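Bench Assistant (Stone and Fittings), Whiteley Workshop
Skavard Stoneworks, fixed term with the possibility of extension

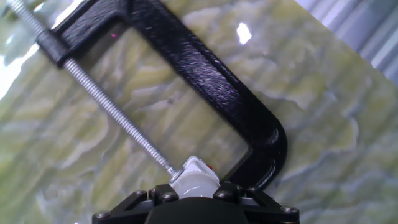
A black C-clamp on polished green marble at Whiteley.

Skavard Stoneworks wishes to appoint a Bench Assistant to join the finishing section at its Whiteley workshop. The section prepares, joins and repairs marble and other stone for worktops, hearths, washstands and table tops, and undertakes a small amount of restoration work for private owners. The postholder will report to the Workshop Manager, Clive Sugden, and will work alongside two experienced masons and an apprentice.

The appointment is for 19 months in the first instance, starting in January. Hours are 37 per week, with a start time of 7.30 am. The post is based wholly at Whiteley, although the postholder may occasionally be asked to help with a delivery or a fitting on site.

Purpose of the post

Much of the work in the finishing section depends on holding pieces steady while adhesive cures or an edge is dressed. The Bench Assistant will be responsible for setting up and releasing clamped work, for the condition of the hand tools and clamps held in the section, and for the general order of the benches. Polished surfaces mark easily, and a clamp that is set down carelessly or tightened without a sound pad can spoil several days' work. Applicants should therefore be patient and tidy by habit.

Main duties

Setting out clamps, packing pieces and supports for each job in accordance with the job sheet.
Tightening and releasing clamps under the direction of the mason in charge, and recording the times on the sheet.
Checking screw threads, swivel pads and frames at the start of each shift, and withdrawing any item that is bent, stiff or missing its pad.
Cleaning dust and adhesive from threads and returning tools to their marked places.
Keeping the tool register up to date. The register at present lists 100 clamps of various sizes, and a full check is carried out every 4 weeks.
Wiping down and covering finished slabs before they are moved to the store.
Assisting with the lifting and turning of stone, using the equipment provided.
Reporting damage to stone or tools promptly to the Workshop Manager.

Person specification

Essential

Experience of practical work with hand tools, whether in paid employment, training or a serious pastime.
The ability to follow written and spoken instructions accurately.
Care in handling finished surfaces.
Clear handwriting and a reasonable standard of arithmetic for keeping the register.
Physical fitness sufficient for regular standing and for shared lifting. Adjustments will be considered on request.

Desirable

Previous work in stone, joinery, glazing or furniture repair.
Familiarity with two-part adhesives and their safe use.
A current first aid certificate.
A full driving licence.

No formal qualifications are required. Training in stone handling, dust control and the use of adhesives will be given during the first 10 weeks, and the postholder will be expected to complete it in full before working without direct supervision.

Terms

The salary will be set according to experience and will be confirmed at interview. Protective footwear, gloves, eye protection and overalls are supplied and laundered by the company. Annual leave is 25 days in addition to public holidays, and the workshop closes between Christmas and New Year. Free parking is available in the yard. The appointment is subject to two satisfactory references and a probationary period.

How to apply

Applicants should submit a letter of no more than two pages, together with a list of previous employment or training and the names of two referees. The letter should describe a piece of practical work for which the applicant was responsible and explain how it was carried out. Photographs may be enclosed but cannot be returned.

Applications should be addressed to Paora Grimshaw, Personnel Office, Skavard Stoneworks, Whiteley, and marked "Bench Assistant". They may also be handed in at the workshop reception before 4 pm on any working day.

Shortlisted candidates will be invited to the workshop for an interview and a short bench exercise, for which all tools will be provided. Reasonable travel expenses will be refunded on production of receipts. Candidates who require particular arrangements for the visit are asked to inform the Personnel Office when accepting the invitation.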